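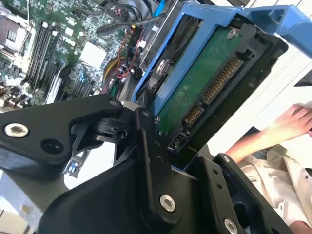

Drive in its blue caddy, connector end toward the gripper side. Bench cell, Dommont.

Progress report, equipment line, Dommont drive removal project
December 23, 2022

Short one this time, quotes came in late and I want this out before the break.

Spent so far: the arm lease and one gripper. Still open: spare fingers, second gripper, a fixture to hold the PC case. Billgate quoted $400 per finger set, we want 2 sets. Moso is cheaper but delivery is 9 weeks and they wont hold the price past January. Leaning Billgate.

Fixture not ordered. Żak can cut one to our drawing, drawing is 4 revisions in and still moving. Cases differ too much inside, cables mostly. Would rather pay once for an adjustable one. Asking to shift the unspent training money over to cover it, roughly the same amount.

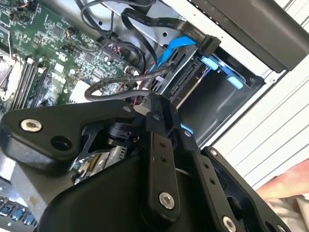
Does the second gripper have to be bought this budget year?
It can wait until June, provided the spare fingers are approved now. Without spares a broken finger stops the cell and we lose the lease time anyway.

Need from you: ok on the finger sets, ok on moving the training money. Cable handling tool is on the wish list only, no quote yet, will send seperately when Billgate gets back to us.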